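Skomia split keyboard opens second group order

The people behind the Skomia, a split keyboard that has been making the rounds among hobby builders for a while now, have opened a second group order for the kit, and this time there is a decent chance that everybody who wants one will get one. The first order was capped at 300 kits and closed before a good many folks had even finished reading the announcement, so it is lovely to see it come back with 667 kits planned and a bit more breathing room for those of us who like to sleep on a purchase.

For anyone who missed it the first time, the Skomia is a column-staggered board in two halves, with a thumb cluster of four keys on each side. Rungnapa Saithong drew the original circuit board for her own desk – she had sore wrists and a long winter ahead of her – and put the files online under an open license, where they still are. You are welcome to have boards made yourself and skip the group order altogether, and quite a few people have done just that.

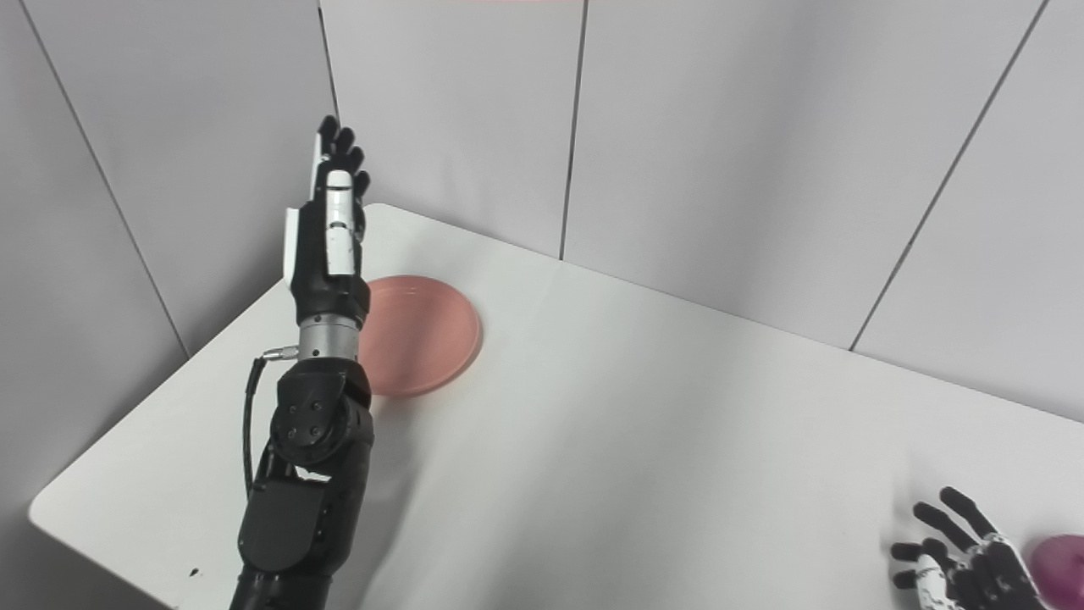

What has changed since the first batch

The biggest change is the sockets. The first boards wanted every switch soldered in place, and the new ones take hot-swap sockets, so you can try out a different set of switches over a cup of coffee without ever warming up the iron. The halves now talk to each other over a USB-C cable in place of the old audio-style plug, which had a bad habit of upsetting the controllers if you pulled it out with the power on. Nantana Intarasuk has also rewritten the build guide from start to finish, with a much kinder section on flashing the firmware, and Branislav Sýkora is working on a Slovak translation that he hopes to finish in December.

Cases are being handled separately by Plosberg, a small shop that will cut 200 sets in clear or smoke acrylic. If you already have a case from the first batch, please note that the new board sits a little higher and the old top plate will not fit – the bottom plate is fine to reuse.

Orders are open from 11 Oct 2019 and each person can ask for up to 10 kits, which should keep the local meetup groups happy. Switches and keycaps are not included. Questions about shipping can go to Somkiat Wiriya through the order page, and he asks that you check the list of countries there before writing to him.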